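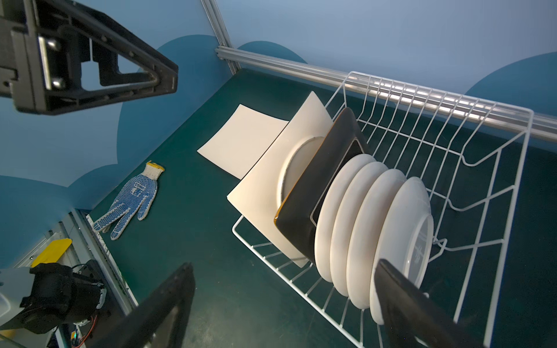
Square plates at the back, round ones up front. The rack is plain white wire and it does the job.

I own a dishwasher. I want that on the record before we go any further, because when I tell people I've been writing about dish racks they look at me with real pity. The dishwasher works fine! I just stopped using it for plates a couple of winters back, and I've become one of those people with opinions about wire spacing.

It started with square plates. I bought two kinds, a cream one with a wide rim and a shallow round well in the middle, and a black one with a thin line of yellowish gold running along the edge. They look wonderful with a fried egg on them. They are terrible to put away, terrible to stack and (I learned this the expensive way) not something you want rattling through a hot cycle if you're fond of that gold line.

So, the rack. My first one was a fancy bamboo thing from Fekside that folded flat and then kept folding flat, usually at night, with everything in it. I replaced it with plain white wire from a hardware store and haven't looked at another one since, except for work, when I looked at far too many.

"People load from the front," Shuzhen Wan told me when I called her. She ran the dish room at a hotel for years and now teaches kitchen staff how to move fast without breaking things. "Then they have to reach over wet plates to get to the back, and that's when you hear the crash."

Her rule is to start with the awkward pieces. Square plates go to the far end, where a corner can lean out over the side without getting in anybody's way. Round plates follow, all facing the same direction, and anything bowl-shaped goes last with its back to you. I'd been doing mine in whatever order they came out of the sink, like an animal. Her way, my thick-rimmed white plates line up like the folds of an accordion, and I get a silly amount of pleasure from it.

We disagree on spacing. Shuzhen likes an empty slot between plates so the air can get through, and I'm sure she's right, but I have a small counter and a large family. I fill the slots and let the whole lot sit until after supper. If a plate won't fit, it lies flat on the counter and waits its turn.

Clodagh Dunne, a potter who makes tableware under the name Mac Giolla, is stricter than either of us. She told me to check the foot ring, that little raised circle on the underside, because water likes to sit there and you'll end up with a ring on your shelf. I have several rings on my shelf. She also wears grippy work gloves when she's carrying a pile of dry plates, the knitted sort with rubber dots all over, and I thought that was a bit much until I tried it. Now I keep a pair by the rack – white with blue dots, very glamorous – and I've moved whole dinner services with them.

The counter matters too, it seems. Mine is a dark teal that I picked in a reckless mood, and it shows every single drip. I used to put a towel under the rack, but the towel just stayed soggy, so now I lift the rack off once a day and wipe. It takes as long as the kettle does.

We had twelve people over on the 7th December and I washed everything by hand while my sister-in-law dried and told me about her divorce. You don't get that with a dishwasher. We did lose one saucer, but it was an ugly one and I think she dropped it on purpose.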